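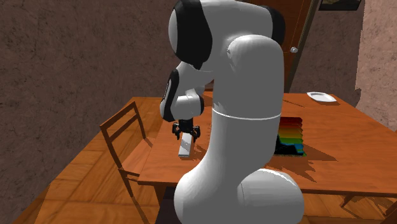

4.2 What the table is for

We asked each of the 29 households in Kisix and Udik the same opening question: where do you eat dinner? Almost all of them said "at the table," and most said it quickly, in the tone people use with a dentist who has asked about flossing. The meal diaries tell a different story. Over the two weeks of the study, only 5 households ate dinner at the table on most evenings. The others ate on the sofa, at the kitchen counter, in bed, and in one case on the stairs, where the phone signal is apparently excellent.

It would be easy to treat this as a gap between what people say and what they do, and a good deal of the literature on home meals has done so. We think the gap deserves a little more patience. When we went back over the interviews, "at the table" often turned out to mean something closer to "in a household that owns a table." Respondents spoke of it as a standing arrangement that happened to be suspended at the moment, owing to tax papers, a jigsaw puzzle or a sewing project that had been nearly finished when the children were small.

The table itself was spoken of with respect. By dining table we mean a piece of furniture bought or inherited under that name, whether or not food has been near it lately; a wooden one (Figure 2) was what most respondents had in mind when they used the phrase, and several who owned glass tables apologized for them. Wood was held to be proper. It was also held to be a worry, and the households with the best tables were the least willing to put plates on them. One respondent in Udik kept hers under a felt pad, a plastic sheet and a cotton cloth, and had last seen the surface in September.

Paper was the main occupant in both towns. We coded 18 tables as "mostly desk," a category we had not planned for and had to add after the first round of visits. Papers moved in during the working day and did not move out. Several respondents described a clearing of the table before dinner that had once been daily, then weekly, and was now attached to visits from relatives. Our own visits set off the same response. At least a few tables had plainly been cleared for us, and we were twice shown into a room where the missing pile could be seen on a nearby chair. The diaries are therefore a better guide than our field notes, and we rely on them in what follows.

Kisix and Udik differed less than we had hoped when we wrote the grant proposal. Kisix homes are larger and more often have a separate dining room, which we expected to protect the evening meal. The separate room seems to have protected the papers. In Udik, where the table tends to stand in the kitchen and in everybody's way, it was used for breakfast, homework, haircuts and arguments, and dinner sometimes got in among them.

Section 4.3 takes up the chairs, about which respondents had a great deal more to say.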